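Home | Notebook | Methods | Older entries | Contact

March, second firing log, started 4:10 pm

Murray is convinced the new glaze recipe from Grestarstead has fixed the crawling. I'm not. We have one good kiln load, and one good load is what we had last autumn too, right before a whole shelf of bowls came out with bare patches the size of a thumbnail.

What changed between the bad load and the good one, as far as I can reconstruct it from a very thin set of notes:

- clay body switched to the Rampersad stoneware (Elsa's order, not logged until afterward)
- glaze sieved through 80 mesh, twice
- bisque pots wiped down with a damp sponge before dipping
- top temperature held a bit longer, length not written down by whoever was on shift

Any one of those could do it. Crawling is usually dust, grease, or a coat put on too thick, and a clean sponge takes care of the first and some of the second. The recipe gets the credit because it has a name and came with a letter. I read the letter again. It says the glaze is "forgiving." Forgiving of what?

Colin's test tiles are the closest thing we have to evidence. He dipped 62 of them, half wiped and half straight off the shelf, and I'd trust the result a good deal more if the two halves hadn't gone in on different shelves. The bottom of that kiln runs cool. We've known that since Gudrun put cones in all the corners and got four different answers.
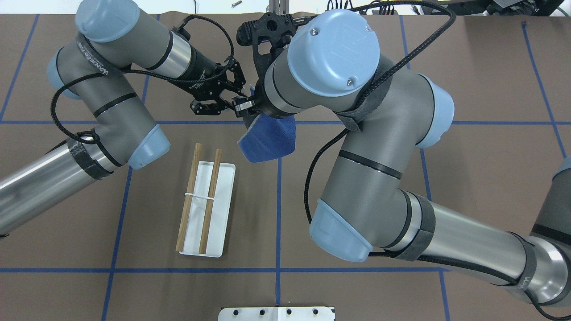

So the shelf has to come out of the comparison. I want wiped and unwiped tiles side by side on every level, old recipe and new, all from the same bag of clay. Linnea says this is a lot of fuss for a white glaze. Maybe. It's less fuss than refiring mugs, which never come back looking right anyway — the handles slump or the foot sticks.

Mixed the old recipe fresh at 5:30. Let it sit about 2 hours, then stirred and checked thickness with the drip cup. Slightly heavy, so added water a splash at a time until it matched the Grestarstead bucket. Murray thinks the match should be by weight. He has a point, and I'll weigh both tomorrow before anybody dips.

Also not sold on the Batard wax for the feet. It beads up nicely but leaves a greasy edge if your hand shakes, and a greasy edge is exactly where I'd expect the glaze to pull back. Leaving it off the tests. Plain sponge on the feet for now.

To do: relabel the buckets, find the Turnenell cones, ask Elsa whether there is enough of that clay left for a full set. Colin to mark the tile backs in iron oxide this time. Pencil burned off again.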